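Project diary, January 2026

Monday. Reflashed the logger before class because the clock had drifted again over the break. Offset against the laptop was 66 ms, too much to line up jaw width with video. After the resync it held at 2 ms through lunch, so I left the crystal alone.

Trevor wants the Pinville task list frozen this week. Door opening stays in. Drawer pulls are out until Gunine sends the replacement pads. I argued for keeping one drawer — lost.

Afternoon went to the locker task. Approach from the front, open the right door, stop with the compartment clear, save. Episode 815 has a gap in the pose track and is marked for deletion. Terence thinks the loss comes from turning too fast past reflective metal. I think it is exposure. We will test both in March if the Lui rig is free, otherwise on the Gradside one.

Disk is almost full. Moved the December runs to the lab server and checked the hashes.

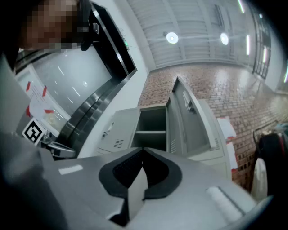
Posted by Terence Rowbotham | Project diary | Filed under: Gripper, Locker task

Right door at full swing, left door closed, shelf compartment empty. The square marker under the taped notice by the elevator is in view on this run, so I am using it as the reference for the turn test. Still to do: re-measure the marker height, trim the log at line 1813, and ask Trevor which door goes first in the next set.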